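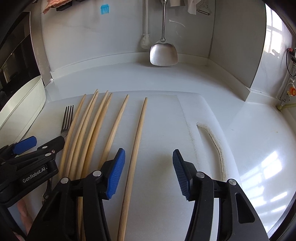
How do you dry chopsticks so they don't end up smelling like a cellar? Flat and spaced apart, with air on all sides, for longer than you think.

April
By Divina Dumlao

I had that from a woman at the Erken open day who has worked in the finishing room for years and who looked at me as if I'd asked how to operate a spoon. I confessed that mine live upright in a jam jar at home. She went to find someone else to tell.

Erken makes wooden tableware in a long shed outside Kan, and once a year they let the public in to walk through it. The bus drops you at the wrong gate. The right gate is a good walk further on, past a tire place, and by the time I got there the free tea had run out.

The tour starts with sawing, which is loud, and moves on to sanding, which is loud and gets in your hair. Our guide said they turn out 3000 pairs on a decent day. He said it twice, the second time to a man who had been looking at the forklift. The sorting is done by hand: straight ones go left, bent ones go in a bin, and the bin heats the office. I asked to try and was allowed five minutes. I sent a perfectly good stick to heat the office.

What I liked best was the demonstration kitchen at the end, a white counter with a big white cutting board on it and chopsticks laid out lengthwise, tips toward the wall. A fork had been put down alongside them. I was oddly glad to see the fork. My mother-in-law, who came along for the shop, said it was there for people like me.

Utensils hung along the gray back wall, and she wanted to know where to buy every one of them. None were for sale. The shop sold chopsticks, chopstick rests, and a tote bag by Fiketeck that had lost a handle before we reached the bus.

We bought the plain pair from the Brema line and a set of rests shaped like beans. The lockers at the entrance cost a coin you don't get back, mine was number 91, and the key sticks. Bring your own tea.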